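How to repoint a bit of old brick wall with lime mortar

I've now repointed most of the back wall of our house in Skonthorpe, and since three separate neighbours have asked me how I did it, I'm putting it all down in one place. I'm an amateur with a good pair of knees and a lot of patience. The house is Victorian, soft red brick, solid walls, and somebody in the seventies had gone over a good half of it with hard grey cement. It looked tidy enough from the road, but the faces of the bricks were coming off in flakes.

So, the first thing to do is find out what you've got. Scratch a joint with an old key. Lime mortar is usually pale and a bit crumbly, often with little white lumps in it, and cement just laughs at you. If your house is listed or in a conservation area, ring the council before you touch anything (mine were very nice about it, and took ages).

What I used:

Natural hydraulic lime, NHL 3.5
Sharp sand, well graded, washed
A plugging chisel and a club hammer
A pointing iron narrow enough to fit inside the joint
A churn brush, or any stubby stiff brush
A garden sprayer
Hessian, lots of it
Goggles, gloves and a proper dust mask

Please don't skip the goggles. Lime in your eye is an emergency, and it's not kind to skin either.

Raking out is the slow part. You want to go back at least twice as deep as the joint is high, and leave a square end, so the new stuff has something to grip. I did it all by hand. An angle grinder is quicker, but I tried one on a corner behind the water butt and nicked four bricks before I'd got my eye in - they'll outlive me like that. Hit the cement in the middle of the joint and work outwards, and if a piece really won't budge, leave it and come back another day.

Brush the joints out from the top down, then rinse with the sprayer.

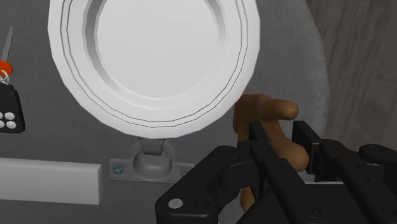

Can I just add a bit of cement to the lime so it goes off faster?
Please leave it out. A weak mix of the two tends to give you the worst of both, and on soft brick the whole point is to have joints that let the damp out. If you need a quicker set, look at the grade of lime first, or wait for better weather.

Now the mix. I went with one part lime to two and a half parts sand by volume, measured in a bucket and struck off level every time. Mix it dry, then add water a splash at a time. It'll look far too dry for ages and then suddenly turn sloppy on you, so go gently. Let it stand for 20 minutes and knock it up again before using it. It should hang off the trowel when you turn it over.

Do a test patch! I made up 3 little batches with different sands and filled a joint with each, low down where the bins go, and left them a fortnight before choosing. The one I'd been sure about came out bright yellow.

Damp the wall well before you start filling. The bricks should be dark but not running. Push the mortar right to the back with the iron, in layers if it's a deep joint, and keep it off the brick faces as best you can. Fill it a whisker proud and then walk away. I know it's tempting to keep fiddling with it, but smoothing it while it's wet brings all the lime to the surface and gives you a shiny skin.

Come back when you can press it with a thumb and not leave a dent. That might be a few hours or it might be the next morning, depending on the day. Then beat it back with the ends of the churn brush - tap, don't sweep - until it sits just behind the worn edges of the bricks and you can see the grains of sand.
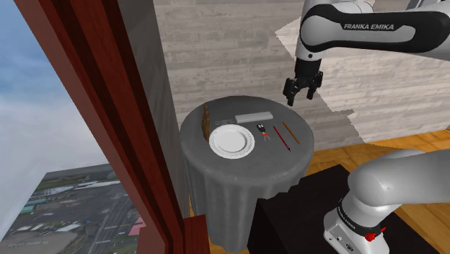
Keerthana Shetty wrote in to say that she beats hers back twice, once on the same day and once the morning after, and that the second go closes up any fine cracks along the edges. I've tried it on the last stretch by the kitchen door and I think she's right, so I'd add that in.

Then comes the looking after. Hang damp hessian over the work, a little way off the wall so it doesn't leave marks, and mist it for at least 5 days, longer if it's hot or windy. Keep the rain off as well. Don't start if frost is likely in the next few weeks. I do all mine from May onwards and pack the buckets away at the end of summer, whatever stage I've got to.

If it dries with white streaks, it's probably been rained on or dried too fast. Small patches can be brushed off, but if the joint is powdery all the way in, rake it out and do it again. I've had to redo the bit under the bathroom window, where the overflow drips. The overflow pipe is next on my list.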